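The Top Shelf

The bus from Kvam was late, so Rowena Agbayani let herself in with the key from under the step and put the kettle on. It was January and the kitchen had not been heated since her uncle went into the home. She kept her coat on.

Folke Hägglund arrived at 2 with flattened boxes under his arm. He had bought the house for the price she asked and had not argued about the roof.

"You don't have to help," she said.

"I know."

They started with the cupboards. He took the low ones on account of his height, which made no sense to her, but he had already sat down on the floor. She stood on the chair and emptied the top shelf. Behind the flour there was a biscuit tin, and in the tin were snack packets, the flat kind her uncle used to carry in his jacket when he walked the line for Zuralance. She tipped out a few and left the rest in the tin.

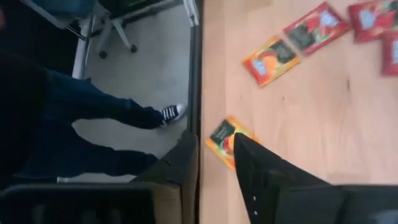
Red ones and orange ones, on the kitchen table.

"Are they any good?" Folke asked.

"He gave me one every time I came. I never liked them."

"But you ate them."

"In the car, yes."

He got up and looked them over without touching any. The table was scratched near the middle, where her uncle had mended clocks on it against her aunt's wishes. Folke ran his thumb along one of the marks.

"Is this going too?"

"The man from Premard offered me 920 for it."

"That's a fair price."

"I thought so."

She rinsed two cups and poured the tea. There was no milk. They drank it standing up, and then she picked out a red packet and gave it to him, and took an orange one for herself. He opened his and chewed for a while.

"It's very sweet," he said.

"I told you."

He finished it anyway and folded the wrapper into his pocket. Outside a truck went by on the Skastance road and the window shook a little in its putty.

"You could leave the table," Folke said. "I'd pay the same as him."

Rowena put the lid back on the tin and looked for somewhere to set it down. All the boxes were full.

"I'll call him tonight," she said, and put the tin back on the top shelf.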